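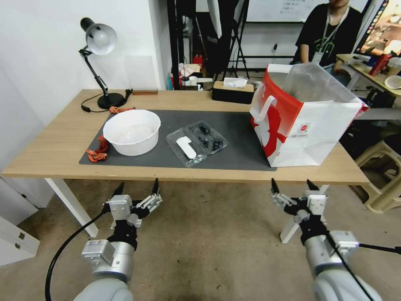 How a Remake Gets Its Songs Back

The rights to remake a film and the rights to reuse its songs are usually sold separately, and the second set is often harder to clear than the first. A producer who announces a new version of a well-loved musical has, in most cases, bought the story. The soundtrack belongs to a music label, sometimes to several, and the terms under which it can be heard again are worked out in a part of the business that gets little coverage.

The remake of Tadiren is a useful case. The original was a family melodrama with 7 songs, and two of them are still played at weddings. The new version was announced in 2000 words of press material, none of which mentioned music. At that point the production company, Drolis, held the screenplay and the title. It did not hold a single song. Talks with the label, Vitale, had opened but had not reached a price.

There are two separate things to license. The first is the composition, meaning the melody and the words. The second is the master, meaning the particular recording made for the original film. A remake that wants its new lead to lip-sync to the old voice needs both. A remake that plans to record the song again with a new singer needs only the composition, plus whatever permission the contract requires for changes to the lyrics or the arrangement. Most productions start by asking for both and settle for the composition.

On Tadiren, the distinction was complicated by age. The original contracts were drawn up before home video was common. They gave the label the right to exploit the recordings "in all forms of disc and tape," and left streaming unaddressed. Lawyers for the two sides read that phrase differently for most of a year. The first complete rights summary ran to 109 pages, a large part of it correspondence over who had inherited the lyricist's share.

Lyricists' and composers' estates are the usual source of delay. An estate may be split among several heirs, each with a veto over adaptations but not over simple re-recordings. The line between the two is a matter of contract language. Changing the tempo is generally treated as arrangement. Adding a rap verse is generally treated as adaptation. Moving a line from the second verse to the chorus can be either, and it is the sort of thing a music director does in an afternoon without telling anyone in legal.

Drolis adopted a procedure that other companies have since copied in part. Every proposed change to an existing song was logged on a cue sheet before the scratch track was recorded. The sheet listed the original bar numbers, the new bar numbers, and the nature of the change. By the end of preproduction it held 241 entries. The label approved most of them in batches. The rest went to the estates, and the songs they belonged to were scheduled late in the shoot so that sets would not stand idle if an answer was slow.

Scheduling is where music rights touch the rest of the production. A song sequence needs a finished track before the choreographer can begin. The dance rehearsals depend on the track, the costumes depend on the choreography, and the set depends on both. If a song is withdrawn after rehearsals start, the cost runs well past the license fee. For this reason many producers now write a substitute song for each licensed one – a track of the same length and tempo, recorded cheaply, that the dancers can move to if the original falls through. Two substitutes were prepared for Tadiren. One of them was used.

The question of who sings is a separate negotiation. When an old song is re-recorded, the new master belongs to whoever paid for the session, unless the composition license says otherwise. Labels increasingly make sure that it does. Vitale asked for ownership of the new masters in exchange for a lower upfront fee, and Drolis agreed for all songs except the title track. The arrangement reduced the music budget on paper. It also meant that the production company would earn nothing from most of the album after release.

A competing approach is to drop the old songs altogether. Nesetti, a remake that went into production in July, kept the plot and commissioned an entirely new score. The rights work was finished in weeks. The marketing was harder, as early trailers had no familiar tune to carry them, and the company spent part of what it had saved on a longer promotional run for the new singles.

Tadiren is now in sound mixing. The two wedding songs are in the picture, one with its original lyrics intact and one with a shortened second verse. The old recording is heard once, from a radio in the background of a kitchen scene, under a license that limits it to forty seconds and does not allow it in the trailer.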